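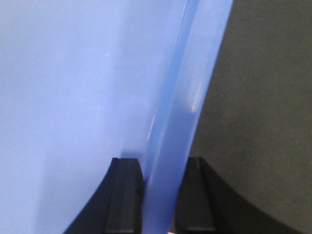 Translucent pale blue plastic with a thick rounded rim.

Search Search this encyclopedia Go

Shallow tray

A shallow tray is a flat-bottomed, low-sided, open-topped vessel, usually rectangular and usually plastic, used to keep small things from going anywhere. It belongs to the same family as the dish, the tub and the bin, and is distinguished from them mainly by how little it holds. The shallow tray has no lid, no handles in the strict sense and, in most examples, no stated purpose. It is found in kitchens, workshops, classrooms, laboratories, greenhouses and the space on top of the fridge.

Terminology

In everyday English "tray" covers two different objects. One is the serving tray, which is carried. The other is the holding tray, which is put down somewhere and stays there for years. This article deals with the second kind. Dealers in catering goods call it a shallow pan, dealers in stationery call it a desk tidy, and garden centres call it a gravel tray whether or not anybody intends to put gravel in it. The same moulding may be sold under all of these names at different prices.

The boundary between a shallow tray and a box has never been settled. The buying guide used at the Lurklow household stores takes the view that if the contents can be seen from a chair, it is a tray. A rival rule, popular in the trade, holds that a tray is anything shallower than it is wide, which lets in baths.

Form

The parts of a shallow tray are the floor, the walls and the rim. There is little else to it, though manufacturers' drawings have been known to run to several sheets.

Floor. The floor is normally smooth, and on a new tray it is glossy enough to show a reflection of the ceiling light. Gloss is the first thing to go. A tray used for screws will turn dull within a season, and one used for keys goes dull in the middle only. Some patterns have ribs or a shallow pattern of pips on the underside to stop the tray sticking to a wet draining board.

Walls. Few trays have truly upright walls. They slope, so that the tray is wider at the top than at the bottom. The slope is known as the draft, and it is there chiefly so that the moulding will leave the mould. It also allows empty trays to nest, an advantage well known to anyone who has ever tried to separate two of them.

Rim. The rim does most of the work. A flat sheet of plastic is floppy along its edge, and turning that edge outwards or thickening it makes the whole vessel stiff. It also gives the fingers something to get under. Rims are made flat, rolled or rounded. In translucent plastics a thick rounded rim looks a deeper shade than the wall beside it, as the eye is looking through more material, and bands of lighter and darker colour may run along its length. This is a property of the stuff and has not stopped people trying to wash it off.

Corners are nearly always rounded. A square corner is harder to mould, weaker, and collects a kind of grey paste whose composition varies by household.

Materials

Polypropylene and polyethylene are the usual choices. Both are light, cheap and indifferent to soap. Polystyrene is clearer and prettier and cracks when dropped, generally from corner to corner. Trays in enamelled steel preceded the plastic kind and are still preferred by people who like the noise.

Colour

Shallow trays are made in white, grey, black and blue. Blue is over-represented. The usual explanation, at least in kitchens, is that very little food is blue, so that a stray chip of tray can be found before it is eaten. How this accounts for blue trays in offices is less often explained. The shade is nearly always a pale one, and no two makers' pale blues match. A household that replaces its trays singly will end up with a range. 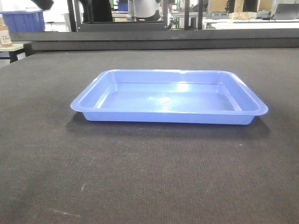 Photograph: Ornora picture library

A light blue tray of the common pattern, with a wide flat rim flared out on all four sides. Trays of this pattern show up well on a dark worktop. On a pale one they are regularly mistaken for part of the furniture and have tea put down in them.

Sizes

There is no agreed standard. The range sold by Sitompul, often copied, begins with a tray 192 millimetres long and ends with one of 400 millimetres, the second being the largest that will go into an ordinary kitchen cupboard without being turned on its side and forgotten. Measurements are taken over the rim. The usable floor is smaller, sometimes by a good deal, and buyers who have measured a drawer with care tend to find this out at home.

Sitompul's 2815, a mid-sized pattern, is the one most often met second-hand. It was sold in packs of 4, and it is unusual to come across more than three together.

Use

Most shallow trays are bought to hold one kind of thing. In practice they pass through a recognised series of stages. The tray begins empty, on a clear surface, and looks very well. It then receives what it was bought for, such as seed packets or clothes pegs. After that it receives objects of a similar size, and finally it receives batteries, which may or may not be flat. At this point the usual course is to buy another tray.

Common uses include:

– standing flowerpots, with or without water
– sorting buttons, beads and jigsaw edges
– thawing meat on the bottom shelf of a fridge
– catching drips from a bottle of oil
– holding post until it is no longer urgent

A tray under a dismantled clock or bicycle hub is widely recommended. It will hold every part but the spring.

Care

Warm water and washing-up liquid are enough for most plastics. Scouring pads leave scratches, and scratches hold dirt. Tomato stains on polypropylene can be faded by leaving the tray on a sunny windowsill, where it will probably acquire a plant. Dishwashers are safe for some trays and will turn others into bowls – the marking on the underside should be consulted, if it has not been worn away.

Nested trays that have stuck fast can be parted by standing the lower one in hot water and filling the upper one with cold. Hitting them is traditional.

Regional variation

In Urnau the holding tray is kept by the front door and used for shoes, and is accordingly larger and seldom blue. A smaller version for spectacles is sold there every January. Attempts to introduce the shoe tray at Lurklow met with mild interest, and the remaining stock was relabelled for seedlings.

See also

Baking sheet; Butler's tray; Drawer divider; Drip tray; Lid (missing); Seed tray; Tub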